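Review: Zolmont counter arm and planning software, after one season at a bakery cafe

By Wulan Santoso
May 2020

We run a bakery cafe with a small production kitchen behind it, and since September we have had a Zolmont counter arm on the pastry side. It came as a package: the arm, a two-finger gripper, a wall controller, and a license for the planning software, where you lay out a kitchen on screen and rehearse a job before the arm does it for real. This review covers both halves. I paid for ours and have no deal with the company.

The job we bought it for is plating and boxing. A croissant comes off the board and goes on a plate for the front, or into a box for the wholesale orders. It is dull work that used to take one person most of the early shift. We did not buy it to bake anything, and it would be a poor choice for that.

Installation took 2 days. The installer bolted the base, ran the cable and left. Everything after that was ours to figure out, mostly with the software. The manual is fine on safety stops and thin on everything else. The chapter on soft foods is 2 pages long and one of them is a table of part numbers.

The software is the better half of the package. You build the room from a parts library, pick an object, set a grip width and a closing speed, and run it. The view from the gripper is the one we use most, because it shows what the fingers will reach before they reach it.

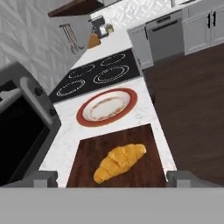

Shewit Teshome, who had been plating by hand for years, took over most of this work. She had no background in software. She needed a couple of weeks to get comfortable, and she now writes all of our pickup routines. Her main complaint is that every croissant in the library is the same croissant. Real ones come out flatter, or fatter at one end, and a grip that runs cleanly on screen can still crush a corner on the counter. We lost a fair number of pastries in the first month. What fixed it was opening the fingers wider than the software suggests and slowing the last part of the close.

The arm itself is steady and quiet. It is slower than a person. Shewit can plate a full tray well before it can, and on busy mornings she still does. Where it earns its keep is the wholesale boxing, which goes on for a long time and has no rush to it. Our log shows 2,128 pickups without a service call. The gripper pads need washing every shift and they are awkward to get off. I would like a better clip.

As for what it did to the staff, nobody was let go. I had told everyone that before I ordered it. The early shift did change, though. Patricio Rivas used to come in and box until opening. He now spends that time on dough and fillings, which he asked for, and his pay went up with the job. Osvaldo Valentini liked boxing. He could talk while he did it, and he misses that. He has moved to the front counter and says it is all right. I think a review that only talked about hours saved would leave that out.

There is also new work that I had not planned for. Somebody has to check the pads, watch the first few pickups, and clear the arm when it stops. For us that is 22 minutes on a normal morning. When Shewit is off, it takes longer, and I have started training a second person because depending on one was a mistake.

Support has been average. They answer email by the next day. A phone line would help, since a stopped arm at opening time can't wait for email.

I looked at the Verhoeven unit too. It is faster and costs more, and at the demo I thought the planning screens were harder to read. If you plate a high volume all day, look at that one first.

For a shop our size I would buy the Zolmont again, with a second set of pads in the order. Ask for the software trial before you commit, and let the person who does the job now be the one to try it.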